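Progress report to the grant manager, Hakside Savings Literacy Fund
2 September 2022

The gold price tracking work is on schedule, though I am less sure than I was in March that it will show what the proposal said it would. We now hold 460 dealer quotes for one-ounce coins, collected from 53 shops. The claim under test is that small buyers are protected when the dollar weakens. So far the markups eat most of that protection, and the dealers' own newsletters leave them out. 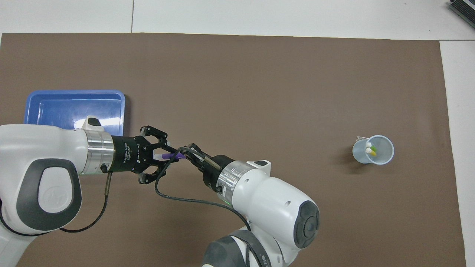

Dealer spreads remain the hardest thing to pin down. Wellex posts a buy price every morning and then quotes something else by phone. Bukon gives a firm figure but will not say how long it holds. For the in-person checks we want every shop handled the same way, with coins and receipts put in one shallow tray, like the blue plastic one on the brown mat, and logged before anyone talks price. Hae-won Yang wrote the procedure and I have no complaints about it. My doubts are about the sample – 20 of the shops have answered us only once.

The Thân forecast, which the proposal leaned on, has been revised 2 times and still gives no method. I recommend we stop citing it. Spending is within budget. The next batch of quotes will go to the shops that answered once, and I would hold off on any public statement until those are in.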